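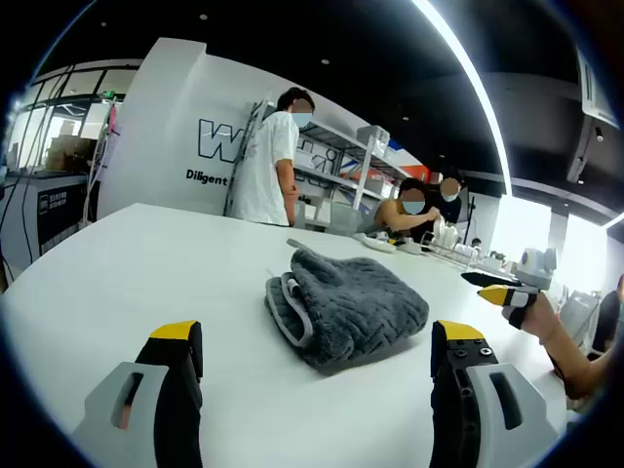

# Towel & laundry questions, Lovthorpe guest cottages

Updated 3/28/21. Please read before you email, the inbox is a mess right now.

### Are towels included?

Yes. Bath, hand and one kitchen towel per guest. Not beach towels, bring your own. Pool towels are separate, see further down.

### Can I ask for extra?

Sure. Text the office before noon and they go out same day. After noon it's next morning. 2 extra sets per cottage is the limit in peak season.

### Why do the new ones feel like they don't absorb anything?

Finish from the factory. Takes a few washes to come out. We run ours through before they go on the shelf but some need longer. Same goes for towels at home by the way. Warm wash, no softener, half the detergent you think.

### What's wrong with fabric softener?

Coats the fibers. Water just sits on top. Please don't use it in the shared machines, it gets into the next person's load too. If you already did, run one empty hot cycle with a cup of white vinegar.

### Microfiber or cotton, does it matter for washing?

Yes!! Keep them apart. Microfiber grabs cotton lint and never lets go. Wash microfiber alone, warm not hot, tumble low or hang. No bleach. Cotton can take more heat.
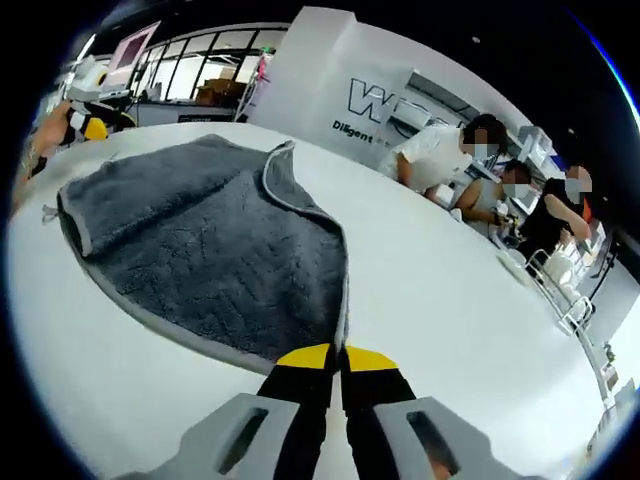 ### How do I work the washers?

Both are Kandico front loaders. Door has to click. Pick the cycle first, THEN put the tokens in, otherwise it defaults to cold and you can't change it. Tokens at the office, card only.

Dryer is the old Grurkeo. Clean the lint screen every time. It'll run with a full screen but your stuff comes out damp and you'll be paying twice.

### My towels smell musty after one day

Left in a heap probably. Hang them on the rail spread out flat, window open a crack. If the smell's already in there: hot wash if it's cotton, dry it all the way through, don't fold it while it's still even a little damp. Folding damp is how most of the smell starts.

### How should I leave things at checkout?

Used towels in the bathtub. Unused ones stay folded where you found them and we won't rewash. Kitchen towels on the counter. Don't strip the beds, we check the sheets as we go and it's easier if there still on.

If you do fold, in thirds the long way and then in half. Fits the shelves. Not a big deal if you forget.
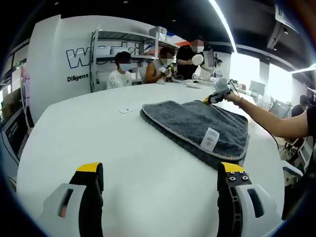

Makeup, hair dye, sunscreen, rust from the patio chairs: tell us and leave that towel separate. Mostly it washes out if we get to it early. We don't charge for a stained towel, only for missing ones, $12 each.

### Pool towels?

From the hut at the Rweyemamu path gate. One per person, swap a wet one for a dry one any time its open. Hut opens in May, before that you're on your own.

### I'm allergic to scented detergent

We use unscented on all linens. Can't promise what the last guest put in the shared washers though. Do an extra rinse, button on the far right.

### I left a towel behind

Email with your cottage number and the dates. We hold stuff for a month then it goes to the animal shelter. You pay postage.

### Can I buy the towels?

Get asked this a lot. No, sorry. Supplier only sells by the case.

### Something's broken in the laundry room

Office line, ext. 766. Leave a mesage if it's after six. Don't put more tokens in, it won't help.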